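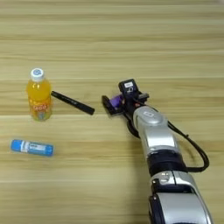

Notebook: test bakes, cracker line
Friday, 7:40 a.m.

Search this notebook... Go

3 min read

Picking up where I left off, with the oat crackers that refuse to stay flat. Ngọc Cù's theory is that the docking holes are too far apart and steam is lifting the middle. My theory was flour. Her theory has the disadvantage of requiring me to re-dock everything by hand with the tool we made from a wine cork and finishing nails, so naturally we are testing hers.

Dough as before: 800 g flour and oats together, 20 g salt, 300 g water, 100 g oil. I wrote down "100 g butter" in the last entry, which was a lie. It was oil. I have gone back and fixed it in pencil so that it looks as if I knew all along.

Rested the dough under a damp cloth while the Gruber oven came up. The dial claims one thing and the thermometer hanging off the rack claims another, and they have never met in the middle. I believe the thermometer. It cost less but has no reputation to protect.

First tray: old hole spacing. Domed in the center, pale at the corners. I could have drawn it beforehand.

Second tray: holes twice as close. Flat! Annoyingly flat. Also better colored underneath, where the first batch had that damp gray patch we have been calling "the continent." Ngọc was gracious about it for a good four seconds.

9:15. Snap test. Broke crackers from each tray over the sink and listened. This is our entire acoustic method. Tray one bends a little before it gives. Tray two goes cleanly, with a nice dry tick. Bought a packet of Pladis crackers to have something professional to be humiliated by, and was.

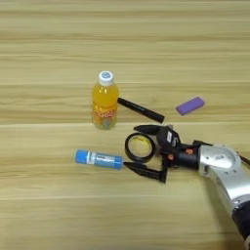

Third tray was the same spacing with the dough rolled one notch thinner on the Vonano. It caught at the edges and tasted of campfire. Adaeze Nnaji came through, ate three of them, and said she preferred these. Adaeze also prefers the burnt end of a lasagna, so I have recorded her vote in a smaller hand.

Salt still seems high to me. Ngọc says it's fine with cheese. Most things are fine with cheese and I don't think we should be allowed to use that as a result.

10:30. Tasted tray two again once cool. The oat flavor comes up as it sits, and the salt backs off slightly. Bagged half with the top folded over and left half on an open rack by the window to see which goes soft first. It's a wet November and my money is on both.

To do:
- remake cork docker, two nails are loose and I don't want to find them in a cracker
- try tray two spacing with the salt cut a bit
- move the good rolling pin back to the shelf where I can reach it
- ask Adaeze whether she took the bagged ones, as there are fewer than there were

Check the rack Monday, before coffee. Ngọc wants the next round with rye.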